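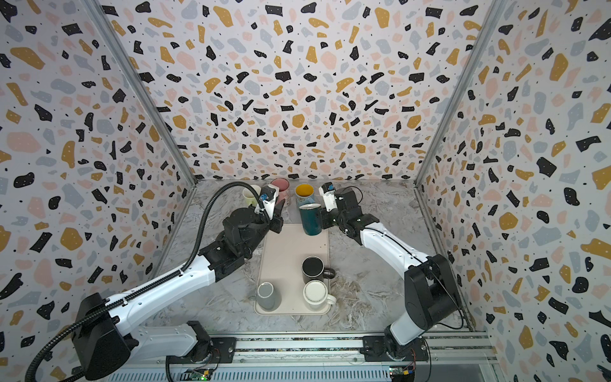
Session 4: Looking over the Furkero two-arm kit
Notes by Celeste Lucero

Welcome back, everybody. Last time we went through how to read a quotation from a supplier, and a good many of you asked for something closer to a real purchase, so we are giving this whole session to one product. The Furkero is a tabletop kit with two arms, sold by Kettler, and it comes up again in your August assignment, so please hang on to these pages.

What you get for the money

The basic kit is $2,747. That covers both arms, both grippers, the rail they bolt to, and a license for the Gronitz software on one computer. The enclosure is extra at $400, and I will say right now that I think most small shops should pay for it. Plain or patterned wall panels cost the same. People laugh at the terrazzo pattern, and I did too at first, but I have grown rather fond of it!

Read the support page slowly. Kettler gives you 60 days of phone help, and after that you are on a yearly plan whose price they only tell you when you ask. Write that down as an open question in your review, the way we practiced with the Flaltlow conveyor.

The mug task

Our trial job is putting mugs on a tray. It sounds like a small thing, and in a kitchen it would be, but mugs are a very good test for a kit like this. They have handles that point every which way, some are glossy and some are dull, and a mug set upside down gives the gripper a different shape to deal with. The tray has rounded corners and no dividers, so the arms have to choose a spot as well as reach it.

Pay attention to the area over the far end of the tray, where both grippers can end up facing each other with a mug between them. Two arms are only worth paying for if they can share a space like that. When you watch a run, keep an eye on whether one arm sits waiting for the other, and for how long - a stopwatch on your phone is plenty.

Look at the cabling as well. On the left arm it follows the links in a black conduit and arcs over the wrist, and I would want to know from the seller how often that conduit needs replacing and whether you can do it yourself. The small circuit boards in front of the rail are another thing to bring up. Ask if a cover is sold for them, especially if the kit is going anywhere near food or drink.

For your written review

Two pages, please, addressed to a shop owner who has never bought a robot. Give the full price with the options you would choose, describe one job you would trust the kit with and one you would not, and list the questions you would still put to Kettler. Papers are due 6th May, by email or in my box, whichever is easier for you.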